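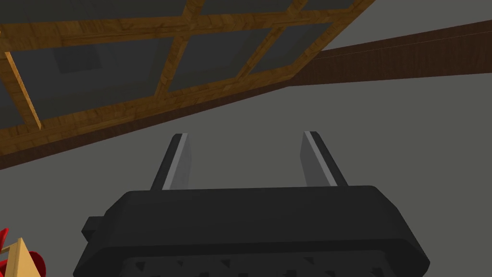
Who is allowed to speak when a town council holds a public hearing?
In most towns, anyone who lives there, owns property there, or runs a business there may speak, and many councils will listen to visitors as well if time allows.

Chapter 9
The Public Hearing

If you have ever sat on a folding chair at 7 p.m. waiting for your turn at a microphone, you already know something about the subject of this chapter. A public hearing is the part of local government that ordinary people are most likely to see up close, and for many of them it is the only part they ever see, which makes it a good place for us to slow down and spend a little time.

We will follow one town, Brallow, through one rather long July evening. Brallow's council wanted to close Pridell Street to cars on market mornings. The plan had been talked over for months in the shops and after church, and by the time the hearing opened the clerk had 1159 signatures on a petition against it and a sign-up sheet with 13 names.

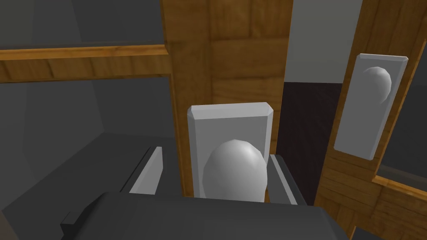 The first of those names belonged to Harsh Khurana, who ran a hardware store near the corner and had written his remarks on the back of a delivery slip. He had three minutes, like everyone else, and he used most of the first one thanking people (a very common thing at hearings, and you shouldn't think less of him for it!). When he did get to his point, it was a useful one: his suppliers could only deliver before 10 in the morning, and the council's map showed no other way to reach his back door.

Keep his remarks in mind as you read. We will come back to them when we look at how a council weighs a single spoken comment against a long petition, and again when we read the ordinance as it finally passed, with its change to the delivery hours.

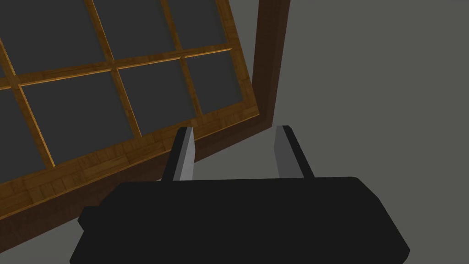 Notice Before the Hearing

A hearing begins well before anyone walks into the room. The town must first tell people that it is going to happen, and state law usually says how early and in what form. In Brallow the notice went into the local paper and onto the board outside the clerk's office, with the time, the place, and a short summary of the plan.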